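Sidard presenta una guía técnica para la recogida de botellas de plástico transparente en oficinas

La publicación detalla cómo vaciar, comprimir y embolsar envases de pared fina antes de su retirada

Sidard, empresa dedicada a la gestión de residuos en edificios de oficinas, publica en octubre la guía técnica Meltis, un documento de 14 páginas sobre la recogida selectiva de botellas de plástico transparente e incoloro. El texto se dirige a responsables de servicios generales y a empresas de limpieza, y se ha redactado a partir de la experiencia obtenida en el edificio Gukavell, donde el procedimiento se aplica en 77 puntos de recogida.

La guía se ocupa de un único tipo de residuo: la botella ligera sin color. Quedan fuera los envases opacos, los bidones y las garrafas de dispensador, que requieren un circuito propio. El primer capítulo trata la identificación del envase. En una botella incolora, el contorno se distingue sobre todo por los reflejos y por el relieve moldeado en la pared, por lo que la guía recomienda realizar la clasificación con luz lateral y sobre una superficie de tono contrastado.
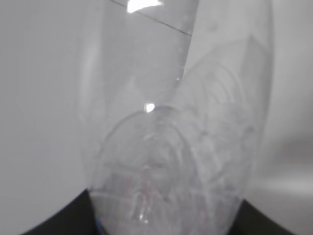 Vaciado y compresión

El procedimiento consta de tres operaciones: vaciado, compresión manual y cierre. El vaciado se realiza con la boca hacia abajo sobre el fregadero u otro desagüe. No se exige aclarado cuando el contenido es agua; para refrescos y zumos se prescribe un aclarado breve con agua fría.

La compresión se efectúa sin tapón, presionando el cuerpo con ambas manos en la zona de menor rigidez. Los nervios horizontales aportan resistencia frente al aplastamiento, mientras que los tramos lisos ceden antes y tienden a formar un pliegue longitudinal. La guía aconseja iniciar la presión en el tramo liso y avanzar hacia el nervado – nunca a la inversa – para evitar que la botella recupere parte de su volumen. El tapón se enrosca de nuevo al terminar, con el envase todavía comprimido.

Las botellas que conserven líquido se devuelven a la fase de vaciado. La presencia de gotas aisladas en la pared interior se considera admisible y no es motivo de rechazo.
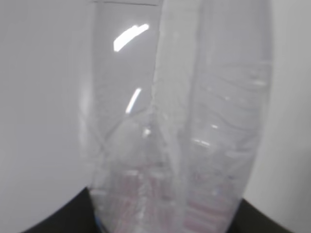
Botella de plástico transparente con pliegue vertical y nervios horizontales.

Embolsado y retirada

Los envases comprimidos se depositan en bolsa translúcida, sin mezclar con papel ni con restos orgánicos. El documento fija el llenado máximo en las tres cuartas partes de la bolsa y establece 4 controles visuales antes de la retirada: ausencia de líquido libre, ausencia de materiales ajenos, tapones enroscados y bolsa cerrada con nudo simple.

El transporte interior hasta el muelle de carga corre a cargo de Kravchuk, contratista de logística del edificio, que también ha revisado el capítulo de almacenamiento temporal. Este capítulo recoge las condiciones del local: suelo lavable, ventilación y separación respecto a fuentes de calor.

Disponibilidad

La guía Meltis se distribuye en formato digital y sin coste para los clientes de Sidard. Las empresas externas pueden solicitar un ejemplar al departamento técnico a través del formulario de contacto de la compañía. Una hoja resumen, preparada para su colocación junto a los puntos de recogida, se entrega con el documento principal.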